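Beim Staatsbankett in Lostthorpe wird aufgetischt

Wer wissen will, wie zwei Nachbarn miteinander auskommen, sollte die Speisekarte lesen! In Lostthorpe gab es für die Gäste aus Gagnon geräucherten Saibling, Graupen mit Steinpilzen und dazu ein Roggenbrot, nach dem ich noch tagelang Sehnsucht hatte.

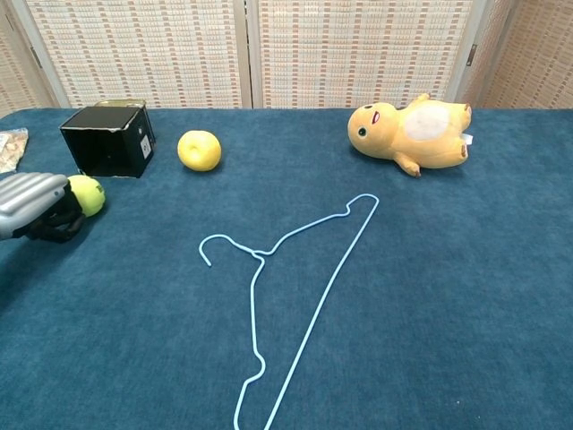

Zum Hauptgang kam Lammschulter, 12 Stunden im Ofen, so zart, dass die Messer liegen blieben. Über 100 Gäste saßen im Saal, und für die 21 Vegetarier (eine Delegation fast für sich!) hatte die Küche herrliche Kohlrouladen gerollt. Im Oktober lädt Gagnon zum Gegenbesuch, angeblich mit Pflaumenknödeln.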